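Daniyal Cheema puts the kettle on before I've even got my coat off. I've come to talk about tables – plain white ones, mostly – and he can talk about them for hours.

He started Janjua in a spare bedroom with 2 second-hand desks, and he still thinks people buy tops that are far too busy. "You want somewhere your eye can rest," he tells me. "White shows the crumbs, fine, so you wipe up the crumbs!"

I admit mine at home is buried under post (and a cereal bowl, most mornings). He winces, very politely.
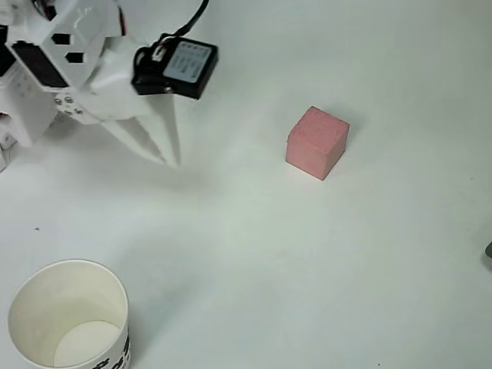

So what does he clean a white top with?

"Warm water, a drop of washing-up liquid and a soft cloth. Then I dry it straight away, or you get smears."

He learnt that the hard way, after a scouring pad ruined a top he'd paid £117 for. His mum spotted it from the doorway – he's still cross about it.

These days everything goes back in a drawer before supper. "Pens, tape, the lot," he says. "My daughter leaves her felt tips out and I put those away too, and then I get told off for it."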